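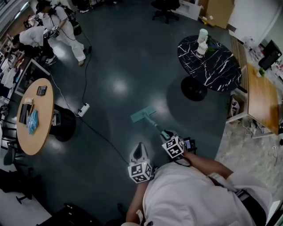
Chapter 6
Gathering Demonstrations

A learning system can be only as good as the examples it has received. In the earlier chapters we took the examples as given: a file was opened, the recordings were inside, and the training began. Now we go one step back and ask how such recordings come to exist, who makes them, and what decisions must be taken before the first one is made.

By a demonstration we mean one complete performance of a task by a person, recorded in a form from which a machine can learn. The person may guide the robot arm directly, may control it from a distance, or may work with hand-held grippers and no robot at all. The third method will be our main subject. Its advantage is simple to state: a person carrying two grippers can walk into an office, a kitchen or a shop and begin, while a robot arm must first be brought there and fixed to something.

The price of this freedom is that the position of each gripper has to be recovered afterwards. Printed markers, motion sensors and head-mounted cameras are all used for this purpose, and we compare them in Section 6.2. The student should keep in mind that every one of these methods fails sometimes. A marker that is turned away from the camera gives no information during that moment, and shiny surfaces can return a second, false marker to the software.

Choosing the task

Beginners often choose tasks which are too clean. They place one cup on one table and record the same motion all afternoon. Gangadharan Namboodiri, who planned the household recordings in the Alluvia project, gave his operators a different rule: leave the room as it is. Chairs stay where people left them, cables stay on the floor, and colleagues continue their own work nearby. Mopping is a good example of a task which gains from this rule. The tool is long, the contact with the floor must be kept during the whole stroke, and the path depends on what stands in the way.

Such recordings are harder to label. In the first Alluvia session, held in November, the operators made 22 demonstrations, and 13 were kept after review. Most of the others were removed for one reason - the operator had stopped in the middle to change the grip, and the written instructions did not say if this was allowed.

Fiona Lindsay and Declan Foley, who reviewed that session, later proposed that instructions be tested by two operators who have not spoken to each other. If their recordings differ in the order of the steps, the text is corrected before anyone else is asked to work from it. We return to their procedure in Section 6.4, together with the review form that they used.

Before reading further, the student should be familiar with coordinate frames (Chapter 2) and with the basic idea of imitation learning.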